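Crafts > Paper > Garlands

Reading time: 3 min

I make a lot of paper chains in July (my niece's birthday, then mine!), and I've finally stopped ruining them. First, clear your table completely. You want a good long stretch of it.

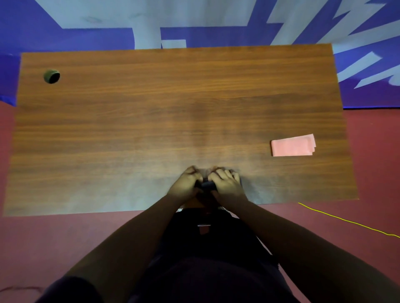 A mostly bare tabletop with a wood-grain finish.

Cut your crepe into strips, 16 inches long, and go with the grain or they'll stretch on you. Then lay them side by side and smooth each one with your palm, starting at the middle. Don't pull hard! Crepe remembers everything. Glue only the last half inch, press for a count of 15, and leave the chain alone overnight.

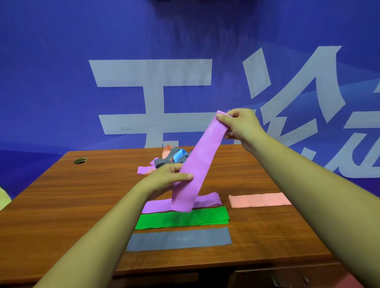 Niloufar Jalali wrote in to say she skips glue altogether and staples hers, which holds better outdoors if there's any wind. I tried it on the porch and yes, fine, she's right, but hide the staples on the back.

We use cookies to improve your visit. Accept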